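3.2 Setting up the simulated kitchen cell and looking after it

It may help the reader to know how our cell came to be arranged the way it is, as a good many of the choices were made slowly and a few of them were made twice. The Hinlow cell is a two-armed robot placed in a simulated kitchen, and it exists only in software. We had rather hoped that this would spare us the upkeep that a bench machine asks for. It did not, or at least not in the way we expected, and a fair part of this section is given over to the small jobs that keep the cell fit for use from one week to the next.

Each arm carries a two-finger gripper, and the two arms are checked on their own before they are ever asked to work together. We begin every session by loading the room, letting the physics run for 200 steps with the motors holding still, and only then sending the first command. Earlier in the project we skipped this settling period to save time, and we paid for it with objects that crept across tables and a left wrist that started each trial a little lower than the log said it should. The settling run costs us almost nothing, and we would warmly recommend it to anyone building a cell of the same kind.

The holding check comes next, and it is the one we lean on most. One gripper is closed on a long, flat part while the other is left open and empty, so that any drift can be put down to the loaded side. Figure 4 shows the cell with the left gripper closed on the green slab. Long parts are unkind to a gripper model, as a small error in the contact angle at the fingers becomes a large swing at the far end, and they also block a good deal of what the overhead view can see. We keep the part in the set for both of those reasons. 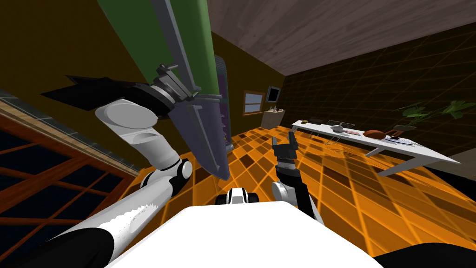 Figure 4. The Hinlow cell with the left gripper holding the green slab and the right gripper open.

Grip force was the setting that gave us the most trouble. With the force limit too low, the slab turned slowly between the fingers during long holds; with it too high, the contact solver began to chatter, and the arm picked up a fine tremble that was tiring to look at and worse to learn from. We settled on a limit of 30 newtons for both hands and have left it alone. The Firkgate controller, which turns our commands into joint motion, was retuned at the same time, mostly by softening the wrist joints, and readers who have tuned a real arm will find the steps familiar. We changed one joint at a time and wrote down every value, including the poor ones, and that notebook has been worth a great deal to us since.

Finger alignment is looked at separately, with the gripper open. The two fingers should stand as mirror images of each other, leaning by equal amounts, with the pale inner faces turned toward the gap. A zero offset in one finger is easy to miss from across the room and quite easy to spot from directly above, so the check is made from that side, over a large plain surface where there is little to distract the eye.

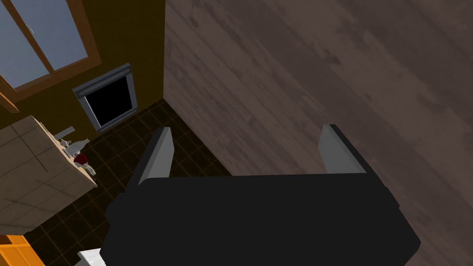 Drernbridge Laboratory for Household Manipulation, Lungu Simulation Group

When the fingers do not match, we reset the zero of the offending joint, reload the room, and repeat the check before touching anything else. We also repeat it after each update to the simulator, however minor the release notes make it sound. One such update in November changed the default joint damping, and we lost the better part of a week to a right finger that closed late. The values in use before the update had luckily been saved with the room file, and this is now our standing practice.

The full round of checks is run after every 820 trials, and again whenever a gripper, a room or a controller setting is changed. It takes six minutes on our ordinary desktop machine, most of it spent on the long hold. Trials recorded between a failed check and the last good one are set aside and run again with the corrected settings, and they do not enter the results given in Section 4.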